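Holloway Forum > Grippers and hand tools
Posted 24 Dec 2020 by clidley_bench

finger_slop: Left finger on one of our hand grippers lags the right. Re-shimmed it, no change.

onvilleFix: Check the screws first. Mine backed out after 900 cycles.

tm_7: Disagree. It's the rail -- clean it. 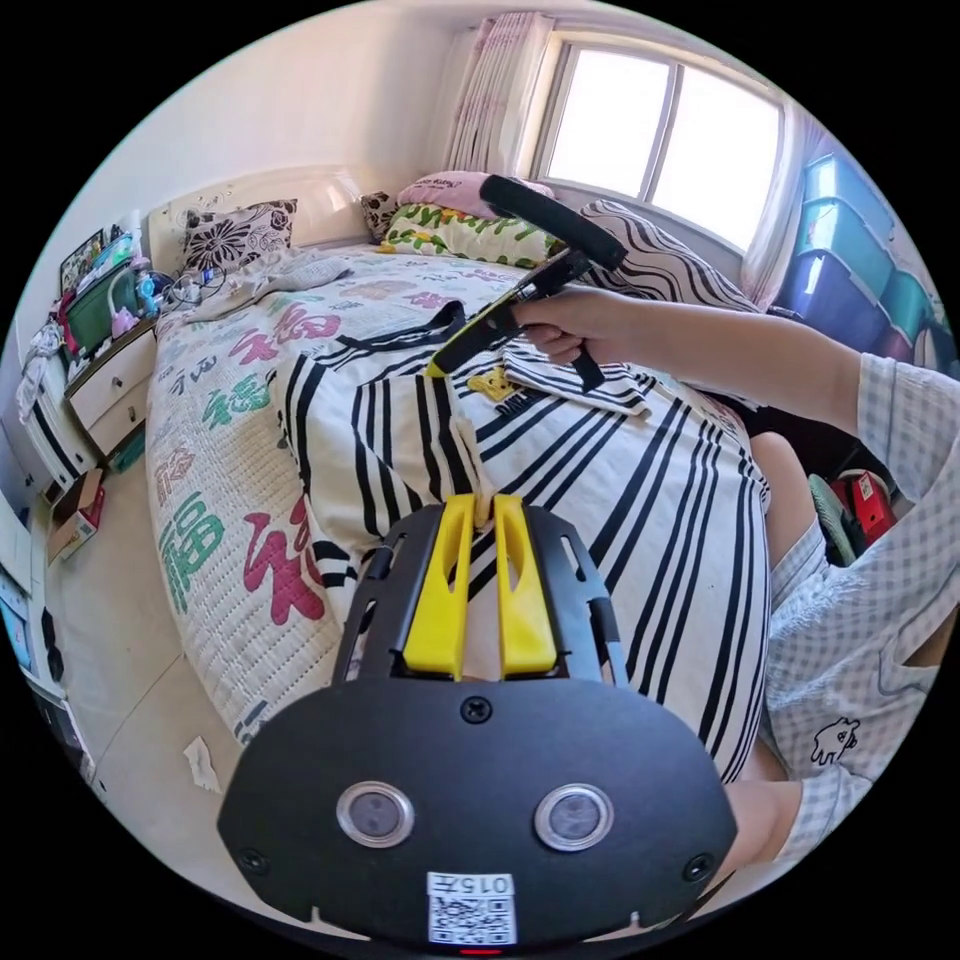
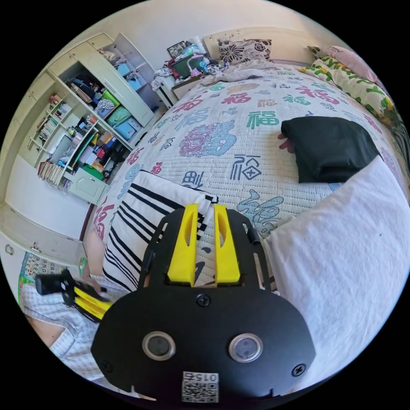 finger_slop: Screws were tight, so I cleaned the rail and will recheck in January. The slotted yellow fingers are the stock ones. I only see the lag on thin cloth, and striped fabric like that makes it easy to spot.

onvilleFix: Still say screws.

Recent threads
Litdale cell: belt noise
Shim sizes

Contact | Back to top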